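Robot CPU handling: bench rules and how to follow them

Demby bench notes, rev 4
Updated 2024-05-22

Quick version for anyone running the pick and seat routine on the Munro bench. Read it before you power the arm. Not a replacement for the cell risk assessment, that's a seperate document and you sign that one too.

Before you start

Wrist strap on, clipped to the ground point. Check the mat lead as well.
Arm in reduced speed. 25 percent for teaching, never more with a person inside the tape line.
E-stop within reach of whoever holds the pendant. Press it once, confirm the drives drop, reset.
Board unplugged. Standby power counts as power.
Look at the fingertips. Rough or frayed tip material gets logged, and if bits come off on your glove, swap them.

Picking the chip

1. Chip goes in the holder with the heat spreader facing out. Same corner every time or the orientation step in Wuker is useless.
2. Bring the open fingers in on either side of the holder. Stop. Jog the last bit by hand.
3. Close on the edges only. No contact with the pads underneath, ever. Don't squeeze across a corner.
4. Force limit stays at setting 4. If it slips at 4 the tips are worn or the angle is off, so fix that and leave the limit alone.
5. Lift straight out, pause, check the wrist view before any sideways move.

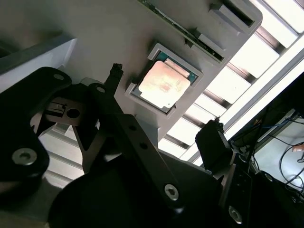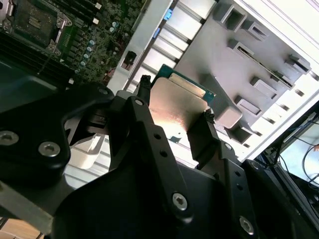
Wrist camera views. First: fingers at the holder. Second: processor held by its edges over the open case.

Going to the socket

Retention lever has to be up and the socket empty. Check by eye, not from the last run's log.
Route the approach clear of the memory slots and any tall parts on the board. Teach a waypoint over the case and use it both ways.
Line up the corner mark, lower slow, release just as the chip sits. The robot does not push. Zero insertion force means zero.
Lever gets closed by a person, arm parked, drives off.

Hands

Most of our near misses in April were hands, 28 logged and most of them somebody reaching in to nudge a cable. So: no hands near the holder or the gripper while the drives are on. Cables get tidied before the run. If one moves into the path, stop the arm, then move it. Yes it takes longer.

If it drops a chip

Stop. Don't regrip from wherever it landed.
Park the arm, drives off, pick the chip up by the edges, bag it, tag it.
Look in the socket with a light before you go again. One bent pin and teh board is scrap.
Write it in the Bradura log with the run number. Fault code 51 if the gripper reported lost grip, leave the code blank if it didn't.

End of shift: fingers open, arm at park, strap back on the hook.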